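Workshop notebook, finishes bench
Entry: March, Thursday, started 8:40

Subject: Lime putty mixes for exterior patch repair, second series

The second series of patch mixes was opened this morning. The first series was closed last week after the Cao sand panels showed hairline cracking along the top edge. The fault was assigned to the sand, which carries more fines than the supplier's sheet states. It has been moved to the lower rack and is not to be used for exterior work until it has been washed and sieved again.

Three mixes were prepared, all with putty from the Gridumow tub. Mix A is one part putty to three of Wilero sharp sand. Mix B is the same with a small addition of brick dust. Mix C is one part putty to two and a half of sand, with chopped hair teased in by hand at the end. Weight of sand for Mix A was 478 grams on the small scale. The others were batched by volume, and this should be corrected next time so that the three can be compared properly.
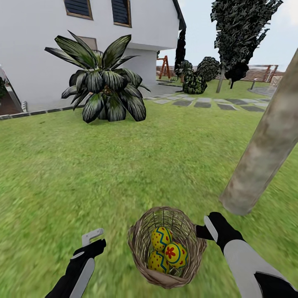

Working notes. Mix A was short under the trowel at first and came around after a second beating. Mix B stiffened sooner than expected – the dust had been stored next to the heater and was probably very dry. It took extra water, amount not recorded. Mix C was pleasant to use and held on the vertical board without slumping. Hair was still clumping in places, and a wider comb has been requested.

Panels were dampened twice before the first coat. Room humidity was 58 percent at the start and the temperature 18 degrees. Damp burlap was hung over all panels at 11:15. It is to be misted morning and evening, and whoever does so should initial the card on the rack.

Fadwa Amrani reviewed the color of the dry samples from the first series against the limewash chips. Her view is that the Wilero sand dries slightly too yellow for work under a pure white wash and would need one more coat to cover. She suggests cutting it with a gray sand. Evby has one in stock, and a sample bag is to be ordered. I would prefer to keep the sand as it is and adjust the wash. Left open.
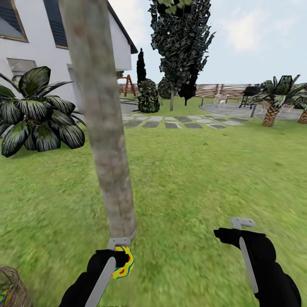

White two-story house, lawn side, with lower window and entrance.

Storage. The Gridumow tub is now less than half full. A skin had formed on one side where the water layer was low, and this was removed and discarded. The new tub has been sealed and marked 39 in grease pencil. It should not be opened before the present one is finished.

To do: sieve the Cao sand, repair the handle on the larger hawk, scratch the first coat on A and C when thumb-hard. Mix B to be checked separately, before closing today if possible.

Added 4:30. B was ready and has been scratched. A and C left under burlap until tomorrow.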